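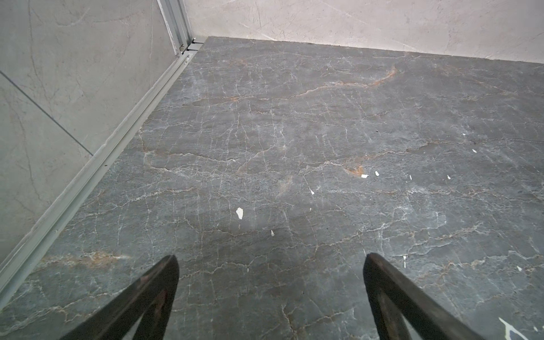 RILTDEN, May

Progress report no. 2 to the Trestar Fund for Technical Education
Project: Two-arm robotics course, Kurnomlow School Club
Prepared by: the club's teaching staff

Dear members of the Fund,

With this letter we report on the second period of the grant. The first report was mostly about purchases and the room. In this one we can write more about the students and their work, and also about two points where we are behind the plan.

1. Students

The course has 14 students, all from the two upper grades. They are divided into a group for the arms, a group for the software and a group for the objects and tasks. At the end of March every student changed group one time, as we promised in the application. The change cost us almost two weeks, because the new software group had to learn to read the code of the old one. We still think it was correct to do it. The students now write more comments in their code, and they ask for the same from each other.

The club meets after school until 6 p.m. In April we opened the room for one more afternoon each week, at the wish of the students.

2. The cell

The cell is finished and in daily use. It has walls on three sides with a stone look, and an aluminum frame holds the back corners. The two arms stand next to each other on one rail at the open front. In the first report we wrote that the arms would be on separate stands. The students proposed the common rail, and the distance between the two bases is now easier to keep the same from one session to the next.

The floor has a dark stone pattern with light and rust-colored veins. This pattern gave the software group more work than we expected. Their first program for finding objects looked for edges, and it took many veins for the border of an object. Small white bits on the floor were also a difficulty for it. The group then trained a small model on their own pictures, from the wrist cameras and from the fixed camera. For this they labeled 2,349 pictures by hand. It was slow work and not everybody liked it, but now all of them understand what a label is and why two people can disagree about it.

3. Tasks with two arms

The plan names three tasks: to hand over an object from one arm to the other, to put a flat object into a tray, and to hang an object on a rack. The handover task was completed in March. The tray task is the one the students work on at present. The rack task is not started.

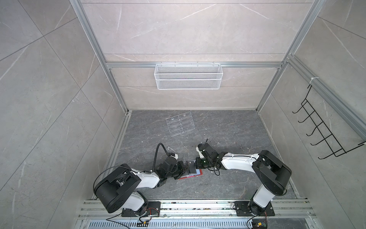
Both arms at work over the red-rimmed tray on the floor of the cell.

For the tray task the students steer the arms themselves and record each attempt. In this period they recorded 3,702 attempts for the handover and the tray together. Each recording gets a mark from a second student, "good", "repeat" or "discard", and only the good ones are used for training. The rules for these marks were written by the students on one page, which is attached as Annex B.

The hardest part of the task is thin objects. When an object lies flat, the fingers cannot easily come under it. The objects group tried different ways and wrote down the result of each. At the moment one arm lifts a side of the object and the other takes it from there. This method is slow but it can be repeated by all students after a short practice.

4. Competition

The club registered for the Seok Student Robotics Meeting, in the category for two arms. We have passed the first round, which was a written description with a video. The jury asked us to explain better how the program decides which arm moves first. The software group is preparing this answer, and we will send you a copy.

5. Delays and budget

Two points are behind the plan. The rack task should have started in April and will start after the tray task is accepted, most likely in the last weeks of the school year. The handbook for other schools exists only as a draft of the first two chapters. The draft is in simple language, but it still needs better drawings of the cable paths.

Of the budget line for small parts, 117 dollars remain. We spent more on cables than we had planned, since the cables at the wrists must bend very often. We ask for your permission to move the unused part of the travel line to small parts. The total of the grant does not change.

6. Next period

Until the next report we plan to finish the tray task and begin the rack task. We will also invite one class from the lower grades to see the cell and try the handover under supervision. The complete table of expenses is in Annex A.

If the Fund wishes to visit us, the best time is between 3 and 5 p.m., when all three groups are present. Please write to us some days before, so that we can arrange your entrance to the school building.

With respectful greetings,
The teaching staff, Kurnomlow School Club

Annex A: Table of expenses
Annex B: Rules for marking the recordings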